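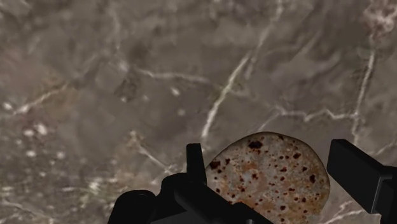 Hudham Herbals: tasting notes data card

Hello! I'm Josefien Michiels and I look after this little pile of notes on loose herbal teas (no black, no green, no rooibos, sorry Teun). It started as a spreadsheet I shared with Annelies Dekker when we were both trying to drink less coffee, and it grew a bit. Last updated 2021-02-18.

What's in it

There are 2851 notes on 39 blends, all written by the four of us who taste. One row is one cup. Most of the blends came from the Gindgate market or from Cuypers, the tea shop by the station, and a few are from my own garden (mostly lemon balm, which has taken over everything).

Files

notes.csv – the main one, one row per cup
blends.csv – ingredients as printed on the packet, spelling mistakes left in
tasters.csv – initials and whether they take honey

Columns you might trip over

steep_min – minutes in the pot, lid on. Blank means we forgot to time it.

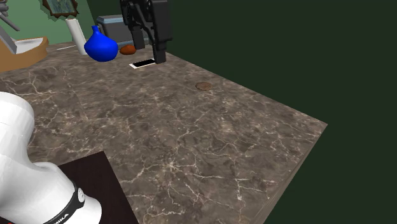 score – 0 to 16, odd I know, but it was Henk's scale and we'd filled in too many rows to change it
again – y, n or "if ill"

The round biscuit test

In January we added a column called biscuit, for teas we'd tried with something plain to nibble. It's patchy! Lies Wouters filled in nearly all of hers, I did hardly any of mine.

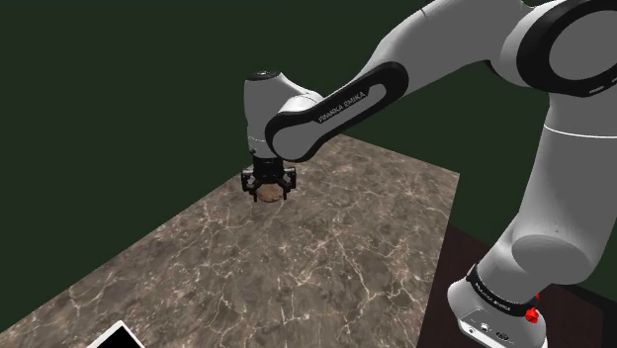 White and gray arm, gripper lowered around a small round brown object.

Known problems

Chamomile scores far too well, I love it and it shows. Two Stoteder blends changed recipe halfway through and still share one id. Please don't use any of this as health advice either, we only wrote down what things tasted like.

Using it

Help yourself, just say where you got it. If you find a wrong row, send me the row number and I'll fix it when I next have the kettle on.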